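Rovumセル ギャラリー:手首カメラと模擬環境の調整

Prarnomora 設備技術ページ
最終更新 2024年4月21日

Rovumは、卓上の把持作業に使う単腕セルである。このページには、セルの模擬環境を実機の設定に合わせる作業を、画像と短い注記でまとめてある。模擬環境はKiltik上で動き、ハンドのモデルにはNutsugahのパッケージを使っている。注記は作業順に並べたが、日常の点検では必要な項目だけを拾い読みしてよい。セル全体の配線図と安全回路の資料は別ページに置いてある。

構成の前提

実機側の構成は、アーム、平行開閉のハンド、手首カメラ、制御盤、作業テーブル。模擬側にはこのうちアーム、ハンド、手首カメラ、テーブルを持たせ、制御盤は信号表だけを再現している。画像処理と動作計画のプログラムは両側で共通とし、接続先の切り替えは起動時の設定ファイルで行う。プログラム本体に「模擬なら」「実機なら」という分岐を書かない。以前は一部に分岐が残っており、片側だけ直して片側で止まる不具合が続いた。現在の設定ファイルは改訂21で、改訂20以前のものは手首カメラの取付姿勢の書式が異なるため読み込めない。読み込もうとすると起動直後に書式エラーで停止する。

原点と座標系

座標系は、ベース、手首フランジ、カメラ光学中心、指先中心の順につながる。変更してよいのは後ろの二つだけとし、ベースとフランジの間はアームの公称値をそのまま使う。キャリブレーションの結果が合わないとき、フランジ側の値を触って辻褄を合わせると、姿勢を変えたときに必ずずれが出る。残差が大きい場合は、数値を触る前に次の点を見る。

・カメラブラケットの固定ねじの緩み
・ケーブルの引っ張りによるブラケットの傾き
・校正板の反り、汚れ
・露光時間の設定が校正用になっているか

校正姿勢は20点。テーブル中央で板を見下ろす姿勢だけに偏らないよう、傾きを付けた姿勢を混ぜる。登録済みの姿勢列があるので、通常はそれを呼び出せばよい。姿勢列を編集したときは、アームの肘がテーブル縁に近づかないことを模擬側で先に通しておく。

得られた取付姿勢は、実機用と模擬用の設定ファイルに同じ値で書き込む。模擬側だけ見栄えの良い位置へカメラを動かすことはしない。指の一部が画面に入るのは取付位置の性質であり、両側とも入ったままで処理する。

指モデルの合わせ込み

指は左右別部品として登録する。開度の指令値は左右対称だが、画像への写り方は対称にならない。カメラ光学中心がハンドの中心線からずれているためで、モデルの左右を入れ替えても解消しない。開度ゼロで指先が接触し、全開で機械端の手前に止まることを関節値で確認したあと、中間開度で画像上の指の位置を実機と見比べる。見比べは重ね合わせ表示を使い、輪郭の差を目で追う。ここでずれがあれば、開度の換算係数より先に焦点距離と歪み係数を疑う。

模擬環境で把持の直前姿勢を確認するときは、対象物を固定し、物理演算を止めた状態で描画だけを行う。演算を動かしたままだと、対象物のわずかな沈み込みで接触判定が入れ替わり、比較の基準がそろわない。 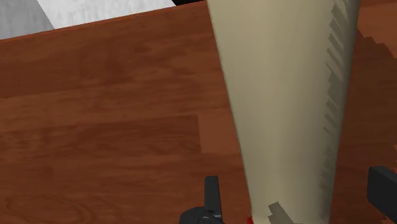 影の解像度は、描画品質の項目のなかで検出結果に最も効いた。認識側は対象物の側面の輪郭線を直線で近似し、その傾きから軸の向きを求めている。手首カメラの描画では、クリーム色の対象物の左の縁はなだらかに通っているのに対し、右側には階段状のぎざぎざした濃い帯が縦に走り、テーブルに落ちた影の境界も同じように角ばる。輪郭抽出の閾値が低いと、この帯の境目を縁と取り違え、軸が右に寄って推定される。対処は影マップの解像度を上げるか、影の境界をぼかすかのどちらかで、当セルでは後者を標準とした。解像度を上げる方法は描画時間が伸び、手首カメラの更新周期を守れなくなる。認識側の閾値は実機の画像で決めた値を変えない。模擬の描画に合わせて閾値を動かすと、実機で縁を取りこぼす。

影の設定項目

Kiltikの影関連の項目は光源ごとに持つ。当セルで触るのは天井灯に当たる主光源だけで、補助光源は影を落とさない設定に固定した。項目の意味は次のとおり。

解像度:影マップの一辺の画素数。既定値のまま使う。
境界ぼかし:影の縁の幅。標準設定では有効。
深度バイアス:面が自分自身に影を落とす現象を抑えるための値。大きくすると影が物体の接地部から離れて見える。
投影範囲:影を計算する領域の広さ。テーブル全体を含む最小の箱に絞る。

投影範囲は見落とされやすい。床や壁まで含む広い範囲に影マップを割り当てると、テーブル上の細かい影に使える画素が減り、境界の段が粗くなる。解像度を上げる前に範囲を絞る。範囲を絞りすぎた場合は、アームの上腕が範囲外に出た瞬間に影が消えるので、全可動域の代表姿勢で確認する。

深度バイアスは、対象物の側面に出る濃い段の形に影響する。曲面の陰に入る側で段が出たときは、まず投影範囲、次に境界ぼかし、最後にバイアスの順で調整する。バイアスから触ると、段が薄くなった代わりに接地部の影が抜け、対象物がテーブルから浮いたような絵になる。接地部の明暗は高さ推定の補助に使っているため、抜けると別の誤差として現れる。

テーブル面の材質

テーブルの木目は模擬側では一枚の画像を貼り付けている。板の継ぎ目や節の模様は、認識側にとっては余計な線になる。無地に置き換えれば検出は安定するが、実機のテーブルも無地ではないので、模様は残す。ただし模様の向きは固定しない。横方向の線だけで試験を続けると、横線に強く縦線に弱い設定ができあがる。試験では模様を回転させた版と、明度を変えた版を切り替えて回す。材質ファイルを差し替えたときは、光沢の値も一緒に見る。光沢が高いままだと主光源の反射がテーブルに入り、対象物との明暗差が下がる。

更新周期と遅れ

手首カメラの設定は毎秒60フレーム。模擬側でも同じ周期で出力し、間に合わないときはフレームを捨てずに模擬時間を遅らせる。捨てる設定にすると、画像の時刻と関節値の時刻の対応が崩れ、動作中の認識だけが悪くなる。停止姿勢での試験では異常が見えないため、原因の切り分けに手間がかかる。時刻の確認は、アームを一定速度で往復させながら、画像上の指先位置と関節値から計算した指先位置の差を記録する。差が往路と復路で逆向きに出るなら時刻のずれ、同じ向きに出るなら取付姿勢のずれとみてよい。

実機側の遅れは露光時間と転送時間の和で、設定ファイルには固定値で入れてある。カメラのケーブルを長いものに替えたとき、または中継器を挟んだときは測り直す。

整備票3596の記録

昨年10月に、模擬側では通る把持が実機で右に外れるという報告があり、整備票3596として扱った。症状は、指先が対象物の中心線から外れ、片側の指が先に当たって対象物を押すというもの。位置ずれの向きは毎回同じで、量は対象物の置き場所によって変わった。

調査の順に記す。ハンドの開閉は左右の爪とも正常で、がたは基準内。原点復帰の再現性も問題なし。次に校正をやり直したところ、残差は前回と同程度で、取付姿勢の値も変わらなかった。画像を保存して認識だけを単独で動かすと、推定された軸が実際の対象物より右に出ていた。認識側の閾値を確認したところ、模擬環境の試験中に変更された値が共通設定に残っていた。影の段を避けるために閾値を上げたもので、実機では明るい側の縁が弱く、片側の縁しか拾えない状態になっていた。

処置は三点。閾値を実機で決めた値に戻す。模擬側の影の境界ぼかしを有効にする。共通設定の変更は実機と模擬の両方で試験を通すまで登録できないようにする。処置後、同じ置き場所で把持を繰り返し、片当たりが出ないことを確認して票を閉じた。

この件のあと、認識の試験項目に「左右の縁を両方拾えているか」を加えた。軸の推定値だけを見ていると、片側の縁から幅を補って計算した値でも、それらしい数字が出てしまう。

点検の周期

始業時
・ハンドの開閉動作、異音
・手首カメラのレンズの汚れ
・登録済みの基準姿勢での指先位置の重ね合わせ

月次
・カメラブラケットのねじの合いマーク
・手首まわりのケーブルの被覆と曲がり
・指先パッドの摩耗、剥がれ
・設定ファイルの改訂番号が実機と模擬で一致していること

指先パッドを交換したとき
・開度ゼロ点の再登録
・模擬側の指モデルのパッド厚の更新
・把持力の確認

パッド厚の更新は忘れやすい。実機だけ新品の厚みになると、同じ開度指令でも接触のタイミングがずれる。模擬側のパッド厚はNutsugahのパッケージ内の寸法ファイルにあり、指の本体形状とは別になっている。パッケージを更新すると寸法ファイルが既定値に戻るため、更新前に控えを取る。

レンズの清掃は乾いた拭き布で行い、溶剤は使わない。清掃後にブラケットへ力をかけた覚えがあれば、基準姿勢の重ね合わせをやり直す。重ね合わせで輪郭が外れていたら校正に進み、その日の作業は校正が終わるまで始めない。

関連ページ
・Rovumセル 配線図と信号表
・Kiltik 起動手順と設定ファイル書式(改訂21)
・Nutsugah 指モデル寸法一覧
・整備票の書き方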